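News > Press Releases > Products

Rostent opens orders for Tastora two-person carry package
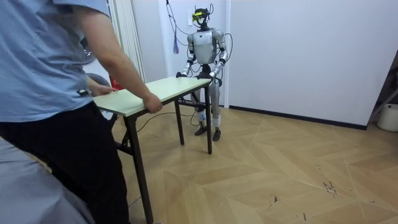
June 8, 2022 | By Thanasis Petridis, Rostent press desk

Rostent today opened orders for Tastora, a software and training package that lets a humanoid robot take one end of a piece of furniture while a person takes the other. Small tables first. Benches and shelving units to follow in September.

The package is aimed at event halls, schools and furniture rental firms - anywhere the same tables get moved every day and a second pair of hands is hard to find.

Person at one end, robot at the other, both hands each on the tabletop. The person leads. Tastora reads the pull and push coming through the table and sets the robot's pace to match. No remote, no headset. Stop walking and the robot stops. To put the table down, the person lowers their end and the robot lowers with it.

"Customers kept asking us for a robot that could carry a table by itself," said Thanasis Petridis of Rostent. "Then we went and watched them work. Two people, every time, and one of them had been pulled off another job. So we went after the second person's end."

Tastora was tried out over some 1000 carries at Nuchit, the furniture rental company, on wood, tile and short-pile carpet. Changes made as a result include a slower start, a softer grip on thin tabletops and a spoken warning before the robot steps backward. Turning in narrow hallways is still slow and Rostent is working on it. Stairs are not supported.

What buyers get: the Tastora software, a set of grip settings for common tabletop edges, 3 days of on-site training and a year of updates. The robot is not included. Tastora runs on the Iltosden humanoid platform only at this time, other platforms are under reveiw.

Orders are open now thru Rostent sales. First deliveries in September. Existing Iltosden owners can ask for a demo on their own floor, with their own tables - please have at least one clear room available and a staff member who will be doing the lifting later on.

Press questions and demo requests: Rostent press desk, extension 2327. Ask for Thanasis Petridis.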